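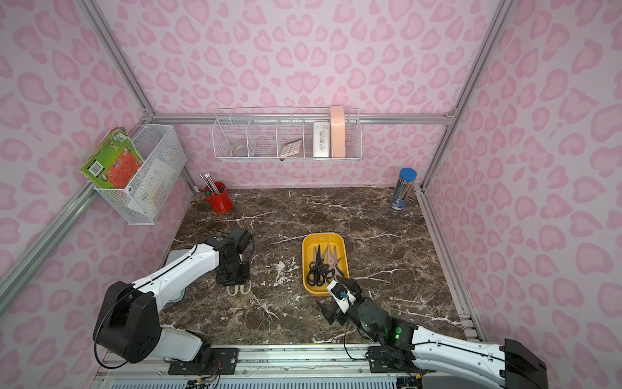 Two arms on the front rail, with the scissors tray in the middle of the table.

Vultthorpe Shared Workshop
Two-Arm Booth: Build Gallery

The booth stands on the long bench by the door, past the drill press. I started it in January as a one-arm project, and it became a two-arm project when I found that one gripper could push scissors all over the table and rarely pick them up. The page is a record of the build as it stands in April. I add to it when I have something to add.

The frame is aluminum extrusion. It was cut on the workshop saw and squared up twice, the second time after I had already mounted the panels. If you are building one of these, check the diagonals before you put the walls on. Both arms bolt to plates on a rail along the front edge, and the plates can slide if you loosen the bolts. I have them set for a good overlap in the middle of the table and don't plan to move them again, since every move means a new calibration.

The job is simple to say. Scissors go from the table into the tray, or from the tray onto the table, and neither arm is allowed to hit the other one. I call the control program Cenik. It runs on a secondhand desktop under the bench and it's 2612 lines long, a lot of which is checking for things that should never happen.

Grasping

Scissors are a bad shape for a two-finger gripper. The blades are thin and flat, and the fingers tend to slide over them. A handle gives you more to work with, but every pair has a different one, and a grip that suits a round loop can miss a long one. My first rule was to close on the pivot. I gave up on it after a week and went over to the handles. 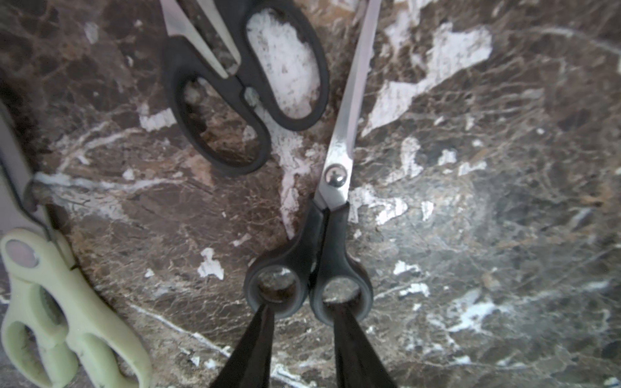 Going into the loops takes better aim than closing from outside. The wrist has to be turned to match the handle, and if the angle is off, a finger lands on the plastic and the arm stops on its force limit. I lowered that limit three times. It is now low enough that a bad approach costs a few seconds and nothing gets bent.

Shiny blades were the other problem. Under the workshop lights the camera would find a bright edge and take it for the whole pair. Turning off the lamp nearest the booth helped more than any change I made in the code. The veins in the tabletop pattern also gave false hits at first, and those went away after I added more training pictures with nothing on that part of the table. The set is now more than 3000 pictures.

Tray work

Putting a pair down in the tray is easier than picking one up, with one catch. The release height has to be right. Too high and the scissors bounce and turn. Too low and the fingers touch what is already there. I set the height by hand for the first pair and let Cenik raise it for each one after that.

The program also keeps a lane for each arm. When one is over the tray, the other has to wait on its own side. It makes the whole thing slower, and I'm fine with that. I had one collision in February and spent an evening replacing a connector.
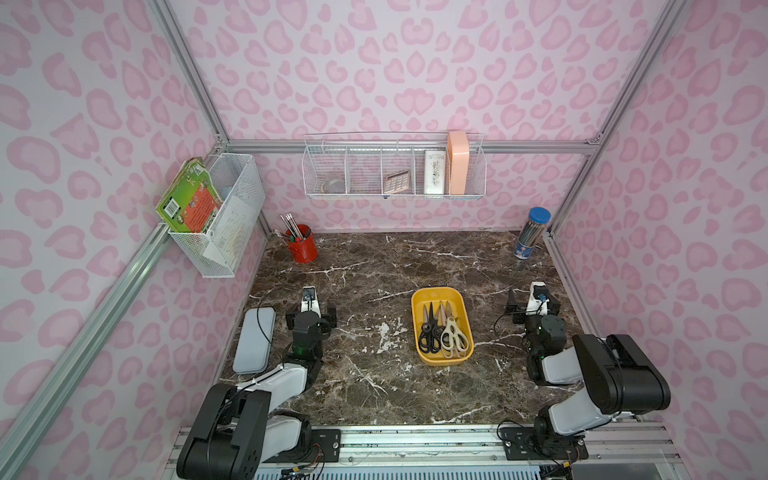 A reader in Ellden wrote to ask why I don't let both arms reach in together, as the waiting must double the time for a run. It doesn't quite double it, but it does add a lot. The same reader suggested splitting the tray down the middle and giving each arm one half. I have that on the list. The trouble is that long scissors don't stay in their half.

I keep a log of every run, good or bad. There are 756 of them so far. Of those, 112 ended with me pressing the stop button, nearly all in the first month. The usual cause was a cable pulling tight when the wrist turned too far. I rerouted the cables along both arms and put a turn limit in the software, and I check the ties before the first run of the evening.

Piles

Scissors side by side are one thing. Scissors on top of each other are where I am working now. The top pair often has to come off at an odd angle, and lifting it can bring the next one along by a loop. 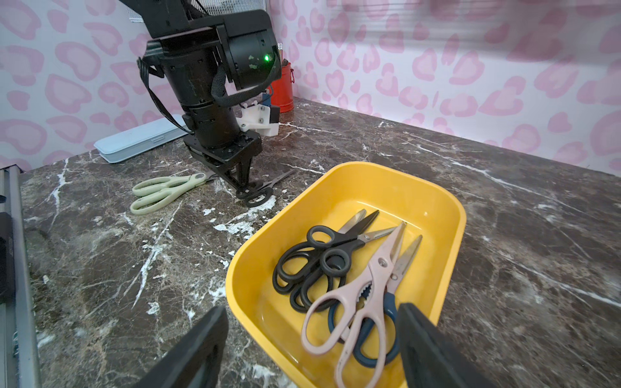 From the right wrist camera, looking over a full tray toward the left arm.

The wrist cameras do most of the work on piles, as the fixed one can't tell which handle is on top. Cenik picks the handle it can see the most of and tries that one first. If the lift feels too heavy, the arm puts everything back down and tries another.

Parts and files

The plate drawings are in the Nutsugah folder on the workshop computer, along with the cut list for the frame. Use the second version of the plate. The first has the bolt holes too close to the edge. The booth usually runs after 7 in the evening, and you can watch from the far side of the bench. Please keep your hands out when either arm is powered.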